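Illus Shared Workshop – Users' Meeting
Minutes of the meeting held on Tue 27 February in the upstairs room

1. Minutes of the last meeting
Agreed as a true record, with one correction. The cupboard by the back stairs was to be emptied, not removed. It has now been emptied.

2. Matters arising
The draught under the side door has been dealt with using a brush strip. The hot tap in the kitchen still runs slowly. The landlord has been told twice and will be told again in writing.

The lost key to the stationery cupboard has not been found. A new lock will be fitted and two keys cut, one to be kept in the office and the other on the hook in the kitchen.

3. Sorting bins and tables
Most of the meeting was spent on this item. The metal bins came into use before Christmas and people have had time to form a view of them.

It was generally felt that they are better than the plastic crates. The sloping walls make it easier to get a hand to the bottom, and small things can be seen without tipping everything out. Against that, they are noisy when anything hard is dropped in, and they are heavy to lift when full. Members from the Ren group said they would sooner leave the bins on the table and bring things to them, and this was agreed as the normal practice.

There was a long discussion about what belongs in them. Cups, bowls and other small household items may be left in a bin between sessions. Food, batteries and anything with a blade may not. Glass was discussed separately and it was decided to keep it out for now, although one member wished it noted that thick glass jars would be perfectly safe.
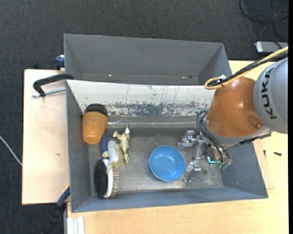

The marks on the metal were raised. Scuffing on the floor of a bin is to be treated as ordinary wear and need not be reported. Dents, sharp edges or a bin that rocks on the table should be written in the book. Scouring powder is not to be used – warm water and a cloth will do.

On the tables, it was pointed out that pale wood shows every ring and scratch, and that bins should be lifted when they are moved. Felt pads were suggested. A sheet of 49 pads has been priced and will be bought from the small purchases money. If the pads come off, the matter will be looked at again.

A proposal from the Kosonska group to label each bin with its contents was not supported, as the contents change too often. It was agreed to try a number on each one instead.

4. Carpet
The dark carpet hides dirt well but not crumbs or thread. Nekora has quoted nearly 600 for a full clean, including moving the furniture and putting it back. Several people thought this high. Others said the carpet had not had a proper clean since it was laid and would only cost more later. A second quotation will be asked for, covering the floor around the tables only, and the two will be compared in April.

Until then the vacuum cleaner is to be used at the end of each day. The bags are on the shelf above the sink.

5. Kitchen
Mugs are again being left in the sink overnight. A notice will go up. The fridge will be cleared on the last working day of each month, and unlabelled food will be thrown away.

6. Any other business
The noticeboard needs more pins. The request for a second coat stand was agreed, provided it can go behind the door without blocking the heater.

Actions
Write to landlord about hot tap – office
Fit new lock, cut keys – office
Buy felt pads and fix to bins – Ren group
Number the bins – Kosonska group
Second quotation for carpet – office
Kitchen notice – office

The next meeting will be in April, in the same room. The date will be put on the noticeboard.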